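# About Kemeys Desk & Study

Kemeys Desk & Study sets up home workspaces. We started with one client, a student who was working at the end of an ironing board, and we now look after desks in spare bedrooms, hallways, granny flats and the odd converted garage. The business is owned and run by Eifion Kneath, who trained as a cabinetmaker and still cuts most of our desktops himself.

## What we do

A standard set-up takes one visit. We measure the room, work out where the light comes from, put the desk in and get everything on it running before we go. You can choose from two desks:

- **Veltum**: a plain white top, fixed to the wall, suited to narrow rooms
- **Nornholm**: freestanding, with drawers either side

Both can be made up to 1765 mm long. If you already have a desk you like, keep it. A fair share of our work is sorting out lamps, leads, shelves and paper on furniture people have owned for years.

## How we work

We ask you to leave your things where they normally go. Pens, folders, chargers and the lamp you use at night tell us more than an empty room does, and we'd like to plan around them.

Power is usually the first job. Most older rooms have one outlet in the wrong corner, so we decide early where the power strip will sit and which leads need to reach it. We don't do fixed wiring. If you need a new outlet, we'll tell you and you can book your own electrician.

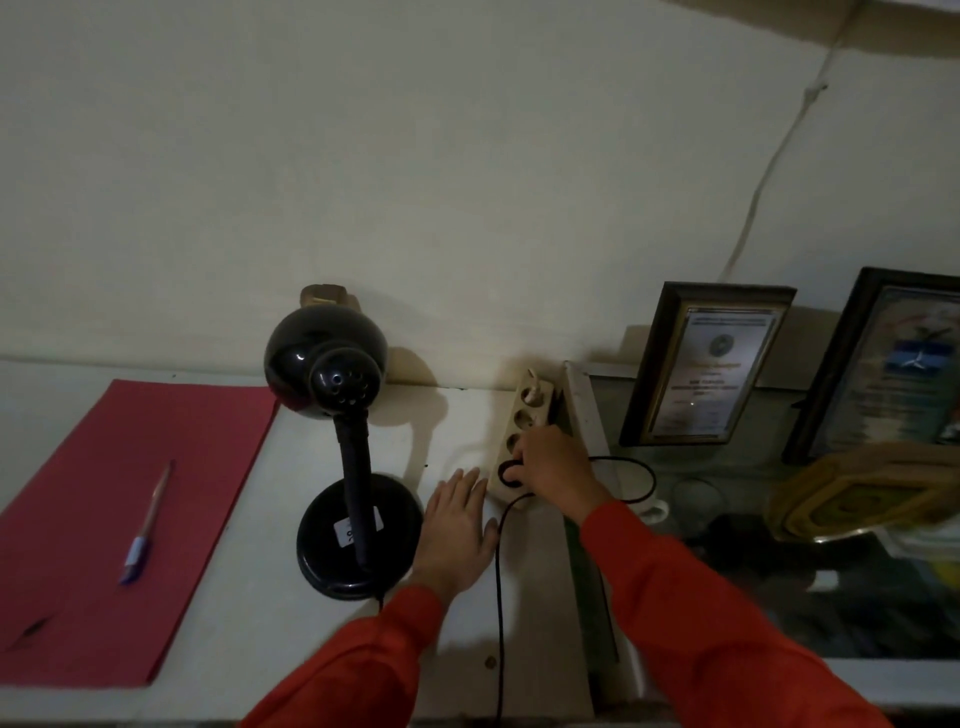

Lamps get plugged in next and moved about until the person using the desk is happy with them. Right-handed writers generally like the lamp on the left. Spare cable is tied up last, once nothing else is going to shift.

## Where to find us

Our workshop is at Unit 8, 405 Pukholm Road, at the back of the block, with parking off the lane. Desktop samples are on the racks inside the door, in white, grey and three timber colours. We close for 20 minutes at lunch and for most of January.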